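Gerkamix tray sorting: house rules and data card

2 min read

Hi! I look after the Gerkamix set, and this card is mostly the rules we stick to when we record. I wrote the first version in August after Yutong Li and I found we'd each been following a different checklist (mine was older, sorry Yutong).

## What you get

424 episodes of two arms handling slender metal instruments on a cloth with a steel-colored tray. 333 are for training, 23 are held back for testing, and the rest are practice runs you can skip. Nothing runs past 2000 steps.

## Rules while recording

- One person drives, one person sits by the stop button. No swapping mid-episode!
- Hands stay out of the work area until both arms are parked.
- Check the cable clips along both forearms before the first run of the day.
- If an instrument leaves the tabletop, end the episode and label it `dropped`. Please don't delete it, I want those.
- Grab ring-handled tools by the shaft or the rings, and write down which.

Shiny metal is a pain for labeling. Reflections in the tray look a lot like extra tools, so Hongmei Zhong and I label each episode separately and then compare. Where we still disagree, the label is `unsure` and it stays that way. 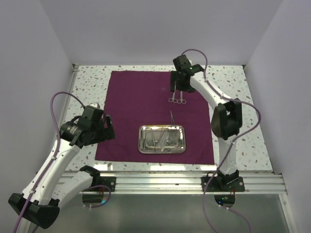
I'd still like a proper rule for when the two grippers may share the tray. For now only one goes in at a time, and the other waits over the cloth. Rosaire Lavoie thinks that's too strict and he may be right, so open an issue if you've got a better idea.

Changes to the rules go through me or Hanyu Jin. Put the old wording in your pull request too.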